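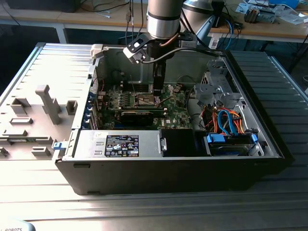 A Dell desktop tower lies open on a metal bench with its side panel removed.

FOR IMMEDIATE RELEASE

Pomitz Opens Desktop Computer Refurbishment Service in Clondine

CLONDINE, Wednesday, March 9, 2022 – Pomitz, a regional provider of computer repair and reuse services, today announced the opening of a desktop refurbishment service for schools, libraries and small offices in the Clondine area. The service will accept used desktop towers for inspection, parts recovery and rebuilding, and will return working machines to the organizations that sent them or place them with new owners.

The program follows a trial that began in November with seven participating schools and libraries. During the trial, 59 desktop towers were received at the Pomitz workshop on Tambunan Street. Of those, 30 were rebuilt and returned to daily use. The remaining machines were taken apart, and usable memory, drives and power supplies were kept as spare stock.

"Many of the desktops that reach us have been retired on account of one failed part," said Heather Sutherland, director of services at Pomitz. "A school may have a storeroom full of towers and no record of which ones still work. Our job is to open each one, find out what is inside, and tell the owner plainly what can be done with it."

Under the new service, each tower is logged on arrival and assigned a work sheet that stays with it until it leaves the building. The case is laid on its side on the bench and the side panel is taken off, giving access to the motherboard, the power supply and the drives. Technicians record the parts fitted, check cables and connectors, and note any damage before further work begins. Owners receive a copy of the completed work sheet together with a written price for any repair.

Desktop towers of the kind most often sent to Pomitz are well suited to this work. Colored latches and drive rails mark the places where parts may be released, and the main components can be reached once the panel is off.
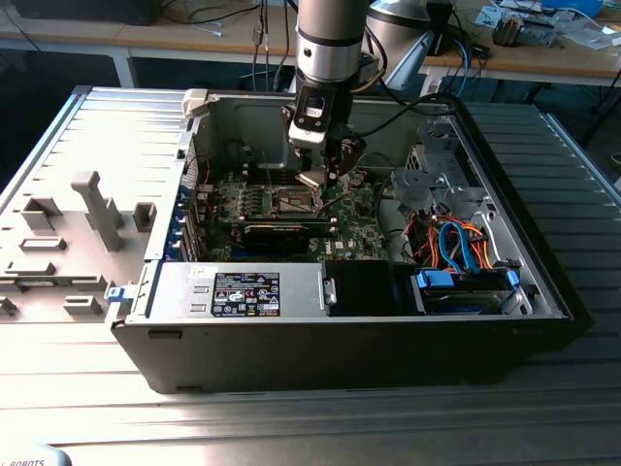 Storage is handled as a separate step. Every hard drive received is entered in a drive register, and owners are asked to state in writing whether a drive is to be erased and reused, returned to them, or destroyed. No rebuilt computer leaves the workshop with data from its former owner. Organizations that prefer to remove their own drives before delivery may do so, and Pomitz will fit replacements from stock where they are available.

Memory is reviewed at the same time. Modules are tested one by one and sorted by type and capacity, then matched to boards that can accept them. Where an owner sends several towers of the same model, Pomitz will normally combine parts to produce the largest number of complete machines and will list the source of each part on the work sheet.

"We have tried to keep the paperwork short and the record complete," said Ruairi Morrison, workshop manager. "If a library calls us a year from now and asks which power supply went into the computer at the front desk, we want to be able to answer while they are still on the phone."

Processors are removed only where there is a reason to do so, such as a change of board or a suspected fault. Before a processor is lifted, the metal frame over the socket must be released by its lever, and the board is first checked for bent or dirty contacts in the surrounding connectors. Printed markings on the board, including the labels beside the memory slots, are copied onto the work sheet so that replacement parts can be ordered without opening the case a second time.
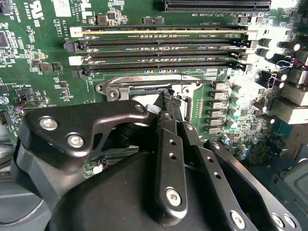 Boards that pass inspection are refitted, connected to power and left running overnight under test. A machine that fails is returned to the bench once. If the fault cannot be found on the second visit, the board is set aside for recycling and the owner is informed.

Pomitz will also offer Guvton, an inventory service developed during the trial. Guvton allows an organization to see the status of each tower it has sent, the parts fitted and the expected date of return. Access is included at no charge with any order of ten machines or more – smaller orders will receive the same information by mail or e-mail. Training in the use of Guvton will be offered to school and library staff at the Tambunan Street workshop.

The standard inspection fee is $58 per tower. The fee covers opening, cleaning, inspection and the written report, and will be credited in full against the cost of any repair that the owner approves. Public schools and public libraries within Clondine may apply for a reduced rate. Parts are charged separately, and recovered parts from an owner's own machines are refitted without charge.

Rebuilt desktops carry a 12-month warranty on parts and labor. Machines that owners choose not to take back may be released to Pomitz, which will offer them first to other participating schools and libraries.

Deliveries are accepted at the rear entrance of the workshop on weekdays. Towers should be sent without monitors, keyboards or mice, and each should be marked with the name of the organization and a contact telephone number. Power cords are not required. Laptops, tablets and printers are not included in the service at this time.

Organizations that took part in the trial do not need to register again. New participants may request a registration form and a current price list from the Pomitz service desk.

About Pomitz

Pomitz repairs, rebuilds and recycles computer equipment for public bodies and small businesses. The company is based in Clondine and operates its workshop and parts store from a single site on Tambunan Street.

Media contact:
Heather Sutherland
Director of Services
Pomitz, Tambunan Street, Clondine

Service inquiries:
Ruairi Morrison
Workshop Manager

###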